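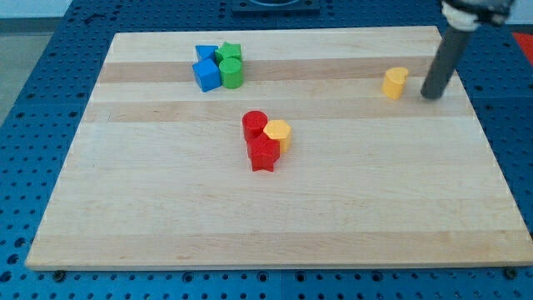
1. What We Set Out to Do

Our group spent November comparing ways to get 18 crates of ceramic tile from Lidell to a buyer in Drirusard. The course handout called this "a simple routing exercise." Whoever wrote it has never telephoned a freight desk on a Sunday.

2. The Three Routes

Route A went by truck to Droreck and then by sea. Route B used the same truck but put the crates on a train at Droreck. Route C flew everything out of Cusi, and we included it mainly so the other two would look reasonable.

The first quote for Route A was the cheapest by a long way. It left out port handling, paperwork and a storage charge that starts after 30 hours, whether or not anyone has told you the crates are there. With those added, the sea route cost 200 dollars more than the train. We had already made the slide saying it was cheapest. The slide has been retired.

3. Packing the Load

We redid the loading plan four times. The carrier's limit is 55 inches of stacked height, and our second plan met it by ignoring the pallets. Denise Mapplebeck, who supervised the project, wrote "and what are they standing on?" in the margin and gave it back.

The final plan splits the load into three groups by weight, with the heaviest crates over the axles. It wastes almost a third of the floor, but tile is heavy and the truck runs out of permitted weight long before it runs out of room.

4. Recommendation

Route B, booked a week ahead, with all handling fees in writing. The buyer's unloading hours still need to be confirmed. We left two messages and got a brochure.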